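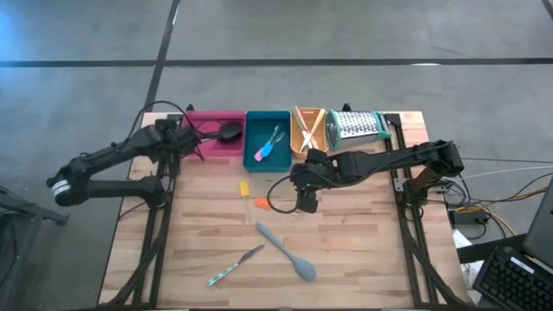
Zornbridge Two-Zone Wine Cabinet: Nine Months of Use

Reviewed by Ekow Amoah
July 31, 2023

The Zornbridge is a freestanding wine cabinet with 2 separately controlled temperature zones. It went into service at my house in Tuteldale last October and has run without a break since then, apart from one power cut. I bought it at the normal price from Laryea, the appliance dealer on the east side of town, and paid $700 before tax and delivery.

Capacity

The maker claims up to 46 bottles. That figure assumes straight-sided Bordeaux bottles on every shelf, laid neck to base. Burgundy and Champagne bottles are wider at the shoulder, and the shelf spacing does not allow for them. With a normal mix I have to take out one shelf in the lower zone and stack the wide bottles directly on one another. Anyone who drinks mostly Pinot Noir or sparkling wine should read the stated capacity as a best case and buy the next size up.

The shelves slide on plain runners. They come out a little less than halfway before the stops engage, so bottles at the back have to be reached over the ones in front. Labels face the ceiling or the wall, depending on how you load them. I keep a written list taped inside the pantry door.

Temperature

I placed a probe thermometer in a water-filled bottle in the middle of each zone and logged the readings every fifteen minutes. The first log ran to 3151 readings, both zones combined, with the upper zone set to 46 F for whites and the lower zone set to 55 F for everything else.

The lower zone stayed within one degree of its setting. The upper zone ran warm by a degree and a half and swung more widely, mostly in the hour after the door had been opened. The display shows air temperature near the sensor, which moves faster than the wine does, so a reading of 50 F after loading is no cause for alarm. Left alone overnight, the bottle temperature settled.

Setting the upper zone to 44 F corrected the offset. There is no calibration menu.

The zones are not fully independent. The divider is a molded panel with a gap at the rear for the fan duct, and the manual requires the upper zone to be set colder than the lower one. The controls will accept the reverse setting, but the cabinet cannot hold it. I tried for two days and the upper zone never got past 51 F.

Noise and vibration

The cooling system uses a compressor. It cycles on for a few minutes at a time and is quieter than my kitchen refrigerator. The fans are the more noticeable part, a steady low rush that can be heard in a silent room. I would not put it in a bedroom or next to a desk.

Vibration through the shelves is slight. A glass of water placed on the top shelf showed faint ripples at compressor start and none afterward. I have no evidence that this matters to wine kept for two or three years. For longer storage I use a rented locker anyway.

Humidity

There is no humidity control. My gauge read between 52 and 64 percent in the lower zone through the winter, which is adequate for corks. In the upper zone it dropped below 50 percent in January. A small open dish of water on the bottom shelf raised it by several points and needs refilling every couple of weeks.

Door, light and lock

The door is double-pane glass with a gray tint. It fogged on the outside during one humid week in June and cleared when the weather did. The hinge can be moved to the other side with a Phillips screwdriver and the spare cap supplied, a job that took me forty minutes, most of it spent aligning the gasket.

The interior light is white and bright, with one level. It can be switched off, but it comes back on after a power loss. The temperature settings are kept in memory; the light setting is not. The lock is a simple cam type with two keys. It will stop a child.

Power use

A plug-in meter recorded 537 watt-hours on a typical spring day, with the room at 68 F. Use rose noticeably in July. The rear and sides need clearance for air, three inches according to the manual, and this model should not be built into a cabinet run even though the dealer's floor display shows it that way.

Compared with the Fanis

Laryea also carries a single-zone cabinet from Fanis for less money. I used one for four years. It is louder and its shelves are rougher, scraping labels if you pull a bottle quickly, but it held temperature just as well and took Burgundy bottles without any rearranging. If you keep only reds, or move whites to the kitchen refrigerator an hour before dinner, the Fanis does the same work.

Faults so far

One shelf runner came loose in March. The screw had been driven at an angle at the factory. I sent a photo to the parts desk and a new runner arrived in nine days, without screws. I reused the old ones.

The door alarm sounds after sixty seconds and cannot be turned off, only silenced each time. This is annoying when loading a case.

Verdict

A sound cabinet for mixed drinking stock kept at two temperatures. The lower zone is accurate, the upper zone needs its setting adjusted, and the capacity claim should be ignored by anyone with wide bottles. I have kept mine. The warranty is one year on parts and five on the compressor, and registration has to be done by mail within thirty days of delivery.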